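Kistach Robotics Club
Bench and hand gripper safety check, with comments
Date: 2026-07-21
Room: 123
Checked by: Ghada Shboul
Second person: Jomar Manalastas
Team: Drancombe project (picking and placing of soft items)

Marks used: OK, FIX (can be used after repair), STOP (do not use), N/A.

PART A. THE ROOM

A1. Way to both doors is free. OK
A2. Fire extinguisher is in its place and the pin is in. OK
A3. First aid box is complete. FIX
Comment: The small bandages are finished. Khalil Hamdan will bring a new pack. Until then please ask at the office on the ground floor, they have.
A4. Extension cables are not crossing the walking way. FIX
Comment: The cable to the charging shelf was crossing again. I taped it along the wall but the tape is old and it will not hold for the month. We need a real cable cover.
A5. Emergency stop of the arm station pressed and tested. N/A
Comment: The arm station is locked until October. The key is with Mi-kyung Kwon.

PART B. THE TABLE

B1. Table does not move when pushed from the side. OK
B2. Surface has no splinters and no sticky places. OK
Comment: I passed my hand with a cloth over all of it. There is one rough place under the front edge where people put their knees. Not dangerous, but it can catch trousers.
B3. No drinks on the work table. OK
B4. Only the items of the present task are on the table. OK
Comment: Zaid Najjar asked if the task sheet may stay on the table. My answer is yes, at the back side, if it is flat.

PART C. HAND GRIPPER (inventory number 464)

C1. Both finger pads are fixed, no movement when turned by hand. OK
C2. Screws do not stand out from the pads. OK
Comment: Checked with fingernail, as Mi-kyung showed to us. The left pad had one screw a quarter turn loose, I tightened it.
C3. Pivots of the linkage move freely, no scratching sound. FIX
Comment: The right side is slower than the left when opening. Jomar thinks it is dust. Please clean it with the dry brush and do not put oil, the oil goes to the pads and after this they slip.
C4. Pads close parallel and meet along the whole length. OK
C5. Handle and trigger without cracks. OK
C6. Person using the gripper has no rings, no loose sleeves, long hair tied. OK
Comment: One sleeve was rolled up before start. I would like that people do this by themselves without waiting for me to say.
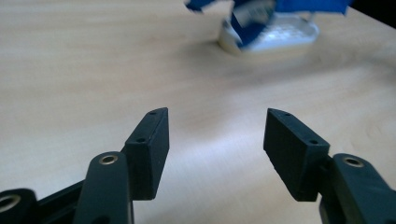
Gripper 464 with pads open, white tray at the far part of the table.

C7. Fingers of the partner stay outside of the gap when the pads are closing. FIX
Comment: In the first round the partner was putting the item straight between the pads while the other person was already pressing. It is a weak gripper but it pinches. New rule for all teams: the partner puts the item down, takes the hand away and says "clear". Only then the pads may close.

PART D. ITEMS AND TRAYS

D1. Trays without broken edges. OK
D2. Soft items are clean and without pins, staples or hard clips. OK
Comment: Zaid found one staple in the items bag before the session. Thank you for this. The bag was turned out completely and checked again.
D3. Nothing heavier than the limit on the task sheet. OK
D4. Items counted before and after. FIX
Comment: There were 19 at start and only 11 in the bag at closing. The others were later found in the Bataineh cupboard, where the second team had put them. Nothing is lost, but please write in the notebook when you move items.

PART E. CHARGING AND STORAGE

E1. Batteries not swollen, not warm after charging. OK
E2. Charger is unplugged when the room is left. OK
E3. Gripper is stored with the pads open. FIX
Comment: It was stored closed, with a rubber band on it. The band leaves a mark on the pads. I removed the band and put it in the drawer.
E4. Key of the cupboard returned to its hook. OK

TO DO

Cable cover for A4: Jomar
Bandages for A3: Khalil
Brush cleaning of the pivots, C3: Jomar and Zaid together, before next use
Print the "clear" rule and hang it near the table: Ghada
Write to Zelletti for one spare pair of pads: Mi-kyung

No STOP marks this time. The gripper may be used again after C3 is done and signed in the notebook.

Signed: G. Shboul, J. Manalastas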